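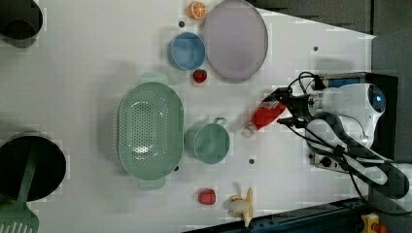
A light green colander and mug on a white tabletop.

Brodwood limits hot-fill use of plastic kitchenware in shared kitchens

22/06/2021

Brodwood has revised its rules for plastic kitchenware in shared and rented kitchens. Under the new text, plastic strainers, mugs and mixing bowls without a printed temperature rating may not be used with liquids above 50 degrees Celsius. Items rated to 90 degrees or higher are exempt.

The rule covers community halls, student housing and short-term rentals. Private homes are outside its scope. Operators have 18 months to sort existing stock and replace unrated items. Metal, glass and ceramic goods are unaffected.

Badus, the regional testing lab, will handle rating requests from suppliers. Each request requires 2 samples from the same production batch. Samples are filled, held at the stated temperature and then checked for warping, surface cracks and changes in weight. Results are issued in writing and apply only to the tested material and wall thickness.

Kitchenware supplier Procházka said it will print ratings on the base of all new stock. Dandiver, which rents out equipment for events, plans to switch its strainers to steel before the deadline.

Application forms are available from the Brodwood licensing office.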